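Notes from our demo collection setup, posted as a thread for the people who asked how we run it. Long one.

1/ The task is pushing small blocks across a board with a single rod on the end of an arm. There is no gripper. A person steers the arm with a hand controller and the system records the commands and the video together.

2/ The project is called Prundik. We started in May with one station and one operator. The first 600 demos were thrown out. The controller mapping had a lag we had not measured, and every push ended with a little overshoot that the policy copied faithfully.

3/ Measure your lag before you record anything. We do it now by filming the operator's hand and the arm tip with the same camera and comparing the two on a timeline. Takes part of a morning.

4/ The control software is Ditivow. It maps hand motion to tip motion in the plane only. Height is fixed. We tried letting operators control height and they spent half of each demo correcting it.

5/ Speed is capped. New operators always ask for a higher cap. We raised it once for a week and got more demos, but blocks tipped over a lot and we had to stop and stand them up again. The cap went back down.

6/ How an episode goes: the operator gets a written instruction, such as "move the red star next to the yellow hexagon." They do it, press a button, get the next one. The board is not reset between instructions. Wherever things are left is where the next one starts.

7/ Not resetting was the best change we made. Our old routine was to put everything back in a neat row, and the policy got good at neat rows. Then you gave it a mess and it stalled.

8/ It does mean blocks bunch up over a session. Pulling one block out of a group with a straight rod is hard. You can't pull at all, you can only push from the other side, and sometimes there is no room to get to the other side.

9/ Operators develop their own tricks for this. One nudges the whole group until it loosens. Another goes in at a shallow angle and peels one block off along the edge. We kept both in the data. We argued about it for a while — mixed strategies can confuse a small model — but with enough demos it has been fine for us.

10/ Shape matters more than color for difficulty. Cubes are easy. Cylinders are ok if you stay on center. Stars catch the rod between two points, and then you can steer them very well or get stuck in there, depending on the approach. Triangles spin.

11/ The blocks are printed plastic. The board is maple, from a supplier called Auer. An earlier board had a slick coating and blocks kept sliding after the rod stopped, so we went to bare wood. Sand it lightly and wipe it down. Don't oil it.
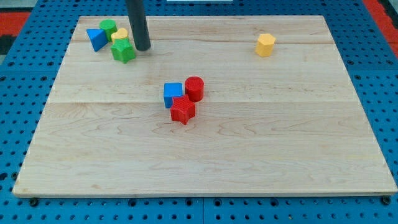 Maple board with eight blocks. The yellow hexagon is off by itself, the rest are in two groups.

12/ With a layout like that, an instruction such as "move the yellow heart to the red star" is a fair test of an operator. There is a green star right in front of the heart, so you have to decide whether to clear it first or come in from the side. We ask people to take a second and plan before they touch the stick.

13/ Pausing is allowed but long pauses get trimmed. If you leave them in, the policy learns to sit still. We cut anything where the tip hasn't moved for a set time and keep the short ones.

14/ Count as of today, 20 Oct 2020: 2,280 demos recorded, 2,000 kept after review. Most of the rejects were the wrong block moved, or the button pressed early.

15/ Review is done by a second person who didn't record the demo. They see the video and the instruction and mark it yes or no. No maybes. We had a maybe category and it filled up and sat there.

16/ Training on the first 700 good demos gave us a policy that could reach the right block and push it in mostly the right direction. Finishing was poor. It would get close and wander. More data helped with that, and so did cutting the pauses.

17/ Someone asked about the tool Skindness, the labeling add-on. We use it for writing the instructions after the fact on free-play recordings. It works, but you still need a person to check the wording. "Next to" and "touching" mean different things to different people.

18/ Next step is live correction. The policy runs, the operator watches, and takes over with the controller when it goes wrong. The handoff is jerky right now and I don't want to record any of it until that is fixed.

19/ Will post the lag test procedure separately. Questions about the controller mapping are welcome, I have plenty of notes on that.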